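Coworker leaving after a round of layoffs, do I have to go to the party?

Posted by Serena Villa, Oct 9, 2020

I work in the accounts office at Naltcombe. We had a round of layoffs and a lot of people took the package. I was kept on. The trouble is that I've now been to 4 farewell lunches in a month, and there is another one coming up for a woman I sat next to at my old desk.

I like her. I wouldn't say we are close friends, but she taught me the billing system when I started and we had coffee most mornings. The lunch is at a restaurant across town and everyone is expected to chip in for the gift and pay for their own meal.
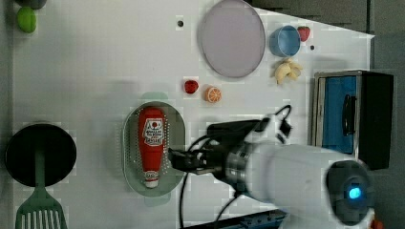 I find these things hard. Someone always gives a speech, people cry, and then we all go back to the office and there's an empty chair. At the last one I left early and felt bad about it for days. I also don't know what to say to people who lost their jobs when I still have mine. "Good luck" sounds cheap.

Would it be rude to skip the lunch and see her on my own instead? And how much should I put toward the gift if I don't go?

Chie Kuroda

It isn't rude. Tell her yourself before the lunch, and don't let her find out from the seating list. One or two sentences is enough: "I'm not good at big goodbyes, can I take you for coffee before your last day?" Then set the day right then, while you are talking to her. If you leave it at "sometime soon" it won't happen.

I was on the other side of this when Prerum closed our branch. The lunch was nice but I hardly talked to anyone, I was at the middle of a long table and the two people I wanted to sit with were at the far end. What I remember better is a coworker who walked me to the bus with one of my boxes.
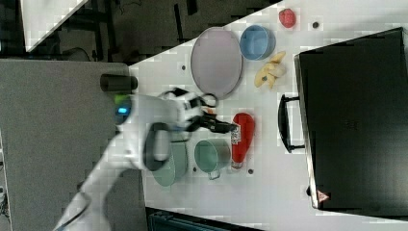 On what to say, I would leave out "everything happens for a reason" and anything about how bad you feel to be staying. She may end up comforting you. Say what she did for you — the billing system is a good thing to mention — and ask if she would like a reference or a message on her profile. Write it the same week.

For the gift, give what you would have given if you had gone. Sign the card too.

Junpei Kikuchi

Just go, it's one lunch. You'll be glad later.

Tsutomu Sugiyama

I half agree with Junpei. If it's a small group your absence will be noticed, and she might take it the wrong way even if you explain. You could go for the first hour and have the coffee as well. Let the organizer know ahead of time that you have to be back, and pay for your meal when you order so you aren't waiting on the check.
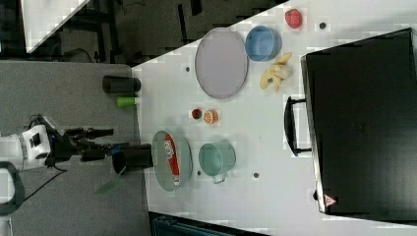 I've been at Ogura long enough to see most of my first team go. Some I never heard from again. With a couple of them I still trade messages at New Year, and those were the ones where I got a personal number or address before the work account was shut off. Do that this week. Our IT people close accounts at noon on the last day and I lost touch with one good friend that way.

Also, if the gift collections are getting expensive, it's fine to tell whoever runs them that you need to give less this time.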